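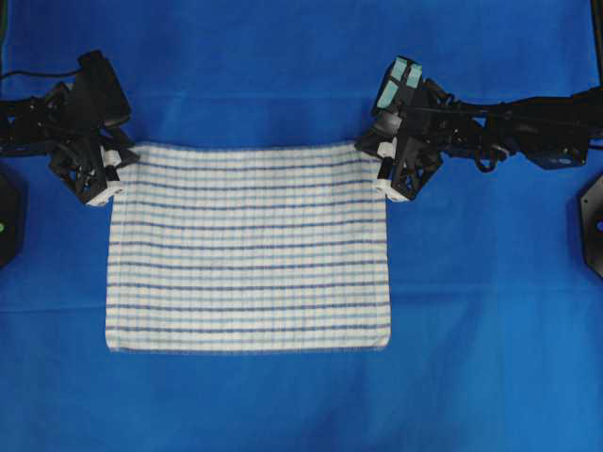

Towel folding with two arms: frequently asked questions

What does the method do?
It takes a rectangular cloth from a flat state to a folded state using two arms that share one policy. The policy reads the head camera and both wrist cameras and outputs joint targets for the two arms together. There is no separate step that finds the corners and passes them to a planner.

What is Dretanora?
Dretanora is the name of the policy and its training code. Pevton is the recording software. They are released separately, and Pevton can be used without the policy.

How much training data was used?
The main result uses 984 demonstrations, all recorded by teleoperation. A further 40 were held out for checking the loss and were never trained on. Demonstrations in which the operator dropped a corner and picked it up again were kept. Those in which the operator gave up were removed.

Why are dropped corners left in?
Without them the policy has no examples of recovery. In our ablation, the version trained only on clean folds did as well on the first grasp and worse on everything after a slip. See the section on regrasping in the report.

Does the policy depend on the stripes?
Partly. Stripes give the network a cue for the orientation of the cloth, and performance drops on plain towels. We tested plain white and plain gray. Plain white was the harder of the two — the errors were mostly in rotation, with the second fold landing off axis.

Why a blue work surface?
Contrast with the cloth. We have not trained on other surface colors and make no claim about them.

What do the wrist cameras add?

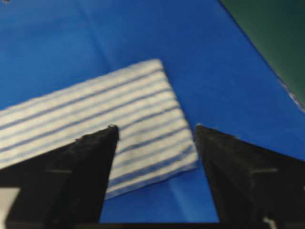 TAMPERE, February 10, 2020

The answer to this question was rewritten after the second round of tests. In the earlier version we said the wrist views gave a small gain. That was measured on the full task, where most of the motion is well covered by the head camera. Measured on the grasp phase alone, the gain is larger. A wrist view shows the fingertips against the edge of the cloth at close range, and the head view often has the gripper body in the way at that moment.

The two wrist streams are encoded with shared weights. Separate encoders were tried and gave no improvement.

How is a trial scored?
A trial counts as a success if the final fold is complete and the top layer lies within the tolerance given in the report. Partial folds count as failures. We ran 300 trials for the main table, with the start pose drawn at random before each trial. Scoring was done by Ritva Keskinen from the recorded video, without knowing which version of the policy was running.

What are the common failures?
Missed pinch at a corner, where the fingers close just beyond the cloth. Double pinch, where a finger picks up two layers on the second fold. Drift, where the cloth slides while one arm waits for the other. The report lists counts for each.

Can it fold shirts?
No. Shirts were not in the training set, and the action horizon is too short for the longer sequence. Uzor, the follow-up project, covers garments with sleeves.

What hardware is needed to train it?
We trained on 8 GPUs. A single GPU works with a smaller batch, at the cost of time. Inference runs on one desktop card.

Is the Bondetis simulator required?
No. Bondetis was used for an early comparison and is not part of the released pipeline. Policies trained in it did not transfer well — the cloth model is too stiff near the edges.

Who should I contact?
Questions about the data format and Pevton go to Fahad Paracha. Questions about scoring go to Ritva Keskinen. Please include the commit hash and the config file with any bug report.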